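Chapter 3
What a Household Survey Can and Cannot Tell You

Most of what we are told about how families spend their money comes from asking them. A stranger rings, or a form arrives, and somebody at the kitchen table tries to remember what went on bread, bus fares and shoes. The answers are added up, weighted and printed to one decimal place. By the time they reach a newspaper they have the look of something weighed on a scale.

This chapter asks you to be slower to believe them. I do not say that surveys are worthless – I have worked on several and been paid for it – but the decimal place is there for show more often than the people who print it will admit.

Take the Prakley spending diary, which we shall come back to in section 3.2. Households were asked to write down every purchase for 16 days. In the first three days the entries are full and rather touching: one stamp, half a cucumber, a coffee bought for a neighbour. By the second week the same people seem to have stopped eating between meals. Solveig Sandberg, who checked the diaries against till receipts where she could get them, found the largest gaps in drink, sweets and gifts. The published tables give no hint of this. They divide the total by the number of days and move on.

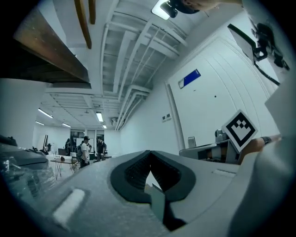
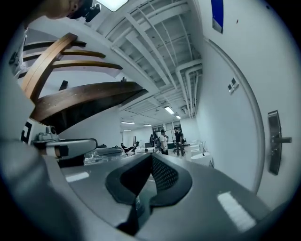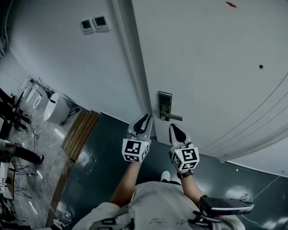 The usual defence is that the errors cancel out. Some people forget, others round up, and with a large enough sample the average comes right. It is a comforting idea and it is true of some mistakes. It is not true of mistakes that all lean the same way. If nearly everyone leaves out a portion of what they drink, asking ten times as many people gives you a firmer grip on the wrong answer.

Curnow and Koreck disagree about how much this matters. Curnow holds that the lean is steady from year to year, so that changes can be trusted even when levels cannot. Koreck doubts it, and I side with Koreck, mainly because the wording of the questions was altered twice during the period Curnow relies on. Fankhauser's attempt to settle the quarrel is set out in section 3.3, along with my reasons for thinking it settles rather less than he claims.

Before reading further, write down what you spent on food last August. Note how long it took you, and how sure you feel of the figure. You will need both for the first exercise.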